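ok so. office move. thread bc I need to get this out of my head and onto something that isn't a sticky note

we're going from the Karnley floor to Hetbridge end of August. same people, smaller desks, less storage. I put my hand up to do the fit-out list in like February when it sounded fun. it is not fun it is drawers

current setup for anyone who hasn't been up here: long white desks, olive green partitions, grey mesh chairs, white drawer cabinets. very calm to look at. lots of people come in and go oooh nice. then they open a drawer

the drawers are cables. all of them. whose idea was it to keep every cable

also takeaway menus. there's a menu in there for a place that was a Thai place, then a vape shop, now it's a dentist

partitions first bc that's the fight. Hetbridge wants open benches with nothing between. I asked round the floor and people LOVE the green ones. you can lean paper on them. you can hide a bit. the felt ate half the echo when we put them in, before that you could hear someone eating an apple from the lifts

so the partitions are coming. told the landlord Thursday. he said "all of them?" yes mate all of them

chairs — the mesh ones are fine. I've sat in worse, I've BOUGHT worse. the curved armrests are the only annoying bit, they don't go under the Hetbridge desks. I took a tape measure and checked twice. 7 mm. seven!!! so either the desks go up or the arms come off

Elias Atallah reckons felt pads under the desk feet. Elias thinks felt pads fix most things tbf he's usually right

desk heights: currently all the same, nobody asked for that, it's just how they came. got one quote for risers from Flumo, $1,749 for the lot incl delivery. haven't said yes. haven't said no either. if felt pads do it I'm buying Elias lunch

right. what's on the white tables, quick look
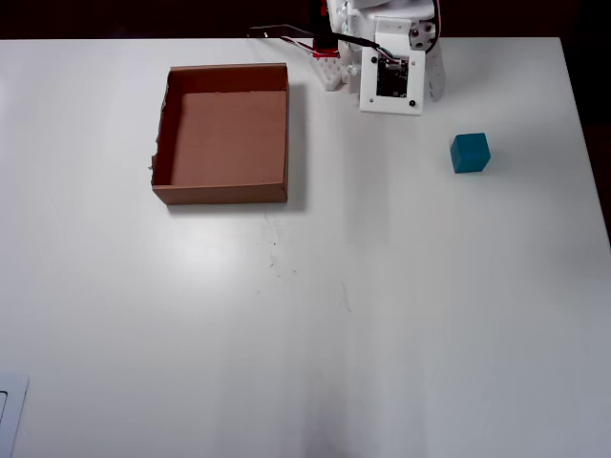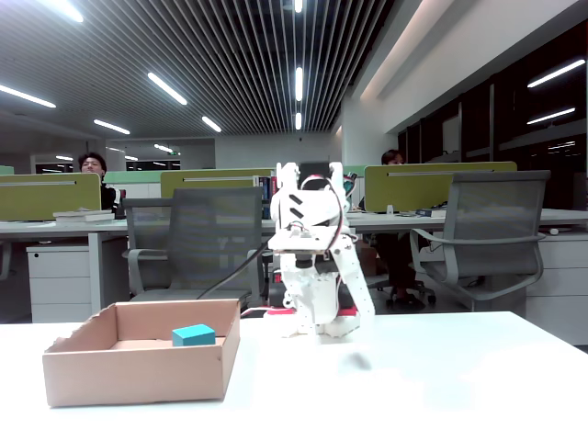
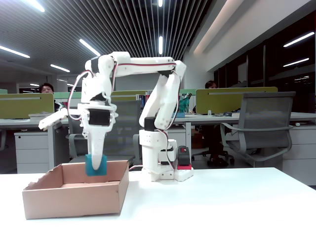
white table, open cardboard box, small teal block. same in all three

re the box. YES I know it's a bit torn on one side. it's cardboard. I've had three messages

boxes generally tho. I have opinions now. shallow ones with no lid are the best thing for a desk clear out and I'll die on this. you can see what's in it. you put a lid on a box in this office and it becomes furniture, there's a lidded one by the printer that's had a plant on it since before I started

deep boxes: no. people fill them with books and then nobody can lift them and they look at you like it's your department

speaking of books. if there's a little stack on your desk please decide about them. home, shelf or the swap table by the kitchen. the Erdős biography has been on the swap table so long it's basically staff. someone please read it. I got to chapter two and lost the thread

rules for packing, such as they are

one shallow box per person for desk stuff. name on the short side. SHORT side. they stack short side out in the van and last time we had a wall of blank cardboard

anything you'd be sad to lose goes home in your own bag

small loose bits (blocks, magnets, those stress ball things, sponges) go in the box last, on top, or they vanish under a keyboard till Christmas

drawer units travel empty. I mean it. last move we left them full and locked and a runner bent and that drawer has never shut since, you have to lift it and sort of hip it in

chairs get a bit of tape on the back with your initials. not the mesh!! on the frame. tape on mesh leaves a gummy patch and it gets on jumpers

ok numbers, bc someone asked. 40 desks here. 36 at Hetbridge. before you panic, four of ours have been used for coats and a broken monitor since last winter. no one is losing a desk. the coats are losing a desk

there will be hooks

white tabletops: someone asked can we get wood ones for the new place. I'd love that. the white is SO bright by the windows, around two in the arvo you get a big glare patch in the middle and you end up shuffling your laptop along to get out of it. but they're in good nick and they wipe clean, so they're coming. blinds are on the list. blinds have been on the list

for cleaning them pls just damp cloth and a drop of dish soap. whoever used the scourer pad near the kitchen end, you can see it when the light's low, there's a big swirl. I'm not asking who

cables again sorry. plan is, every cable out of every drawer onto one table, everyone takes what they need, rest goes to e-waste. bring a labeled bag. or labelled. whichever, autocorrect is fighting me

if you take a cable you have to be able to say what it plugs into. "might be handy" isn't a device

kitchen is a seperate thread, I can't do mugs today

still to do: hooks, blinds, answer Flumo, find out if the Hetbridge lift takes a full height partition upright or if we have to go up the stairs with them. Elias is going over with the tape measure tomorrow morning

also need more tape. we had heaps of tape. where's the tape

update: tape was in the cable drawer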